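Tote (material handling)

A tote is an open-topped, reusable container used to hold and move small goods within a warehouse, factory, laboratory or kitchen. Totes are larger than the parts bins fixed to a shelf and smaller than a pallet box, and most can be lifted by one person when full. The shallow forms are usually called trays.

Construction

Most totes are injection molded from polypropylene or high-density polyethylene. Polypropylene is stiffer and tolerates hot washing; polyethylene holds up better to impact in cold storage. Recycled material is common in dark colors, where variation in the feedstock does not show. Containers for electronic parts may contain carbon to carry off static charge.

The walls may be straight or sloped. Straight walls give the greatest volume for a given footprint and are preferred in automated storage. Sloped walls, described by their draft angle, allow empty containers to nest inside one another and make the part easier to release from the mold. A rim around the top stiffens the walls and serves as a grip. Ribs under the base reduce sagging and provide a running surface on roller conveyors.

Nesting and stacking

A nesting tote saves space on the return trip but cannot carry another loaded tote unless it has a lid, a swing bar or a stacking ledge. Stack-and-nest designs do both: turned one way the container nests, and turned 180 degrees it rests on molded stops. The Grokberg pattern, introduced at the Brostotov parts depot, uses stops on the short walls only and has a nesting ratio of 3 to 1. The depot began with 300 units and later raised its stock to 2000.

Color and marking

Color is used to separate product streams, departments or levels of cleanliness. There is no general standard, and codes are set site by site.
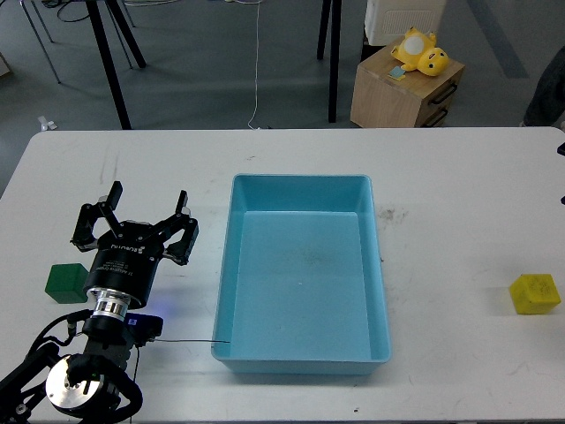 Labels are placed on a short wall where they can be read from the aisle. In-mold labels last longer than adhesive ones but cannot be changed.

Load rating and wear

Ratings are given separately for the contents of one container and for the stack above it. A typical small tote is rated for 20 kg of contents. Rims and corners usually fail first. Rami Masri's handling tests for Nartey ran sample totes through 1000 drop cycles and recorded most cracks at the junction of rim and end wall. Clem Sutcliffe later found the same pattern in Bimik containers withdrawn from cold rooms.

See also: Bulk box; Pallet; Roller conveyor

Last updated: Oct 8, 2025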